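Som ao ar livre, medido ao decibel: a engenharia por trás do festival Lumwood

5 de setembro de 2026

A terceira edição do Lumwood ocupa o anfiteatro do parque durante dois dias, com um cartaz dividido entre música de câmara amplificada, jazz e eletrónica. A lotação foi fixada em 1000 lugares por sessão. O limite resulta do licenciamento e da geometria do recinto, uma concha em calcário aberta a poente, com bancadas em degraus e uma parede de retenção que devolve boa parte da energia acima dos 2 kHz.

O sistema principal foi desenhado pela Stanum. Compreende duas colunas suspensas, subgraves em arranjo cardioide sob o palco e uma linha de atraso a 42 metros da boca de cena. O arranjo cardioide reduz a pressão na retaguarda e permite que os músicos trabalhem com monitores a níveis moderados, condição indispensável nas peças para quarteto de cordas, captadas com microfones de clipe e um par estéreo de apoio.

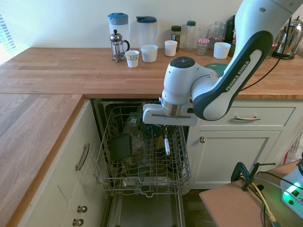 A linha de atraso é o ponto mais discutido do projeto. Na edição anterior, as últimas filas recebiam o sinal do palco e o das colunas auxiliares com um desfasamento audível nos transitórios, sobretudo na percussão. A correção introduzida este ano considera a temperatura do ar ao fim da tarde e é revista antes de cada sessão. Em setembro, a descida térmica entre o ensaio e o último concerto chega para alterar o tempo de chegada em mais de um milissegundo àquela distância.

O programa foi ordenado em função destas condições. O ensemble Druvetti abre a primeira noite com um ciclo para cordas e clarinete baixo, sem intervalo, com a duração de 40 minutos. Segue-se o trio Rojanasak, cuja formação (piano preparado, contrabaixo e gongos afinados) exige outra disposição de palco. A mudança é feita sobre estrados rolantes, com as ligações já estabelecidas e verificadas em patch separado.

Os gongos constituem um caso particular. O decaimento longo mascara o registo grave do contrabaixo quando a amplificação é excessiva, pelo que a mistura recorre apenas a captação próxima do contrabaixo e deixa os gongos praticamente acústicos nas filas da frente. Atrás, a linha de atraso repõe a parte do espectro que o ar absorve.

A eletrónica fica para a segunda noite. O regulamento municipal impõe um valor médio máximo junto às habitações, registado em contínuo por um sonómetro instalado no limite norte do parque. A régie tem acesso à leitura em tempo real e dispõe de um filtro de corte nos graves, a aplicar de forma progressiva.
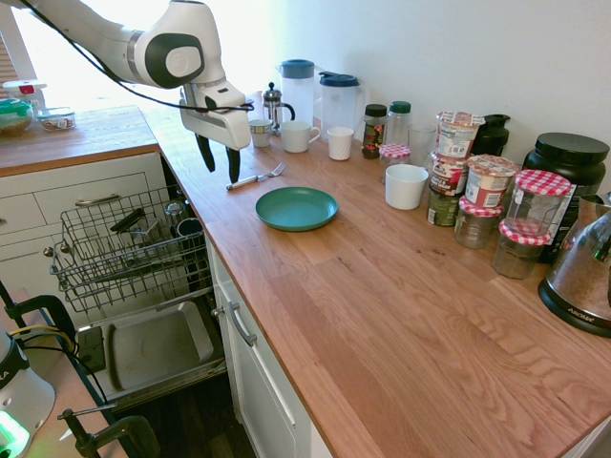 Acesso e horários

As portas abrem uma hora antes do primeiro concerto. Os lugares não são numerados, com exceção dos reservados a pessoas com mobilidade condicionada, situados junto à régie. É essa a zona de audição mais equilibrada do recinto, com cobertura completa das duas colunas principais. Em caso de chuva, a sessão de cordas passa para o auditório coberto, sem amplificação, e os bilhetes mantêm a validade.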